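Letras no pano: galeria do cantinho da Fleltura

2011-01-03

Ano novo, galeria nova! Desde junho que eu andava a prometer juntar numa página só tudo o que temos feito com letras recortadas, e finalmente cá está. São letras de feltro, de cartolina, de espuma, de restos de tecido, letras direitas e letras tortas (sobretudo tortas), coladas, cosidas e penduradas em tudo o que é parede da oficina. Quem já passou pela Fleltura sabe que isto começou com uma faixa de aniversário e nunca mais parou. Na última arrumação contámos as letras guardadas nas caixas e deu 3.976, fora as que estão penduradas!

As legendas são curtas, que eu entusiasmo-me e depois ninguém chega ao fim.

Fundos escuros

O pano preto é o meu fundo preferido e vou defendê-lo até à morte. Qualquer cor salta cá para fora: o amarelo parece aceso, o azul-claro fica fresquíssimo e até um lilás pálido, que em cima de branco desaparece, ganha uma presença enorme. Para quem está a começar, um pano escuro grande e um punhado de letras coloridas já fazem uma festa.

Quanto aos vincos, há quem passe o pano a ferro com todo o cuidado e há quem o pendure como saiu do saco. Eu sou do segundo grupo. As pregas dão corpo ao fundo, fica com ar de cortina de teatro, e as letras por cima distraem logo o olhar.
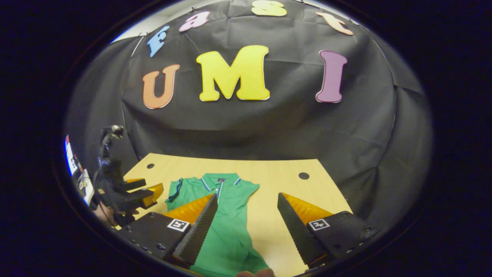
Outra coisa que aprendi a adorar é misturar maiúsculas e minúsculas. Uma palavra em maiúsculas gordas, com aquelas patilhas arredondadas nas pontas, ao lado de minúsculas mais soltas, tem logo outra graça. E inclinem as letras, por favor! Um bocadinho para a direita, um bocadinho para a esquerda, e a palavra começa a dançar.

Contornos

O contorno num tom mais escuro da mesma cor é o truque que mais nos pedem. Laranja com laranja queimado, roxo com roxo profundo, amarelo com dourado. Recorta-se a letra duas vezes, a de trás com mais uns 2 milímetros a toda a volta, e cola-se uma na outra. Demora, mas que diferença!

Uma beirinha branca por fora também resulta muito bem, sobretudo nas cores escuras, que de outro modo se perdem no pano. Nas letras roxas faço quase sempre.

Espaços

Não meçam o espaço entre as letras com a régua. O M é um mandão e pede lugar, o I contenta-se com pouco, e o olho acerta melhor do que a fita métrica. Prendam primeiro tudo com alfinetes, vão até ao fundo da sala, olhem, voltem, mexam. Repetir até apetecer lanchar.

A mesa à frente

Uma mesa de madeira clara à frente de um fundo preto é das combinações mais bonitas que conheço, e serve para tudo: bolo, livros, trabalhos acabados, as tesouras que nunca voltam ao sítio. Eu deixo a madeira à vista, sem toalha.

O que vem a seguir

Estamos a preparar um alfabeto completo para a biblioteca de Fluvberg, com 236 peças entre letras, acentos e cedilhas (as cedilhas dão um trabalhão e são lindas). A Hauser arranjou-nos os retalhos, e a sala da Grollura fica por nossa conta durante a montagem. Já temos as vogais todas prontas e metade do saco de feltro ainda por abrir!

Os moldes em papel estão na estante da entrada, é só pedir. Levam até 900 gramas de cartolina por conjunto, por isso tragam um saco resistente. E se fizerem faixas em casa mandem fotografias, que a próxima galeria pode ser toda vossa!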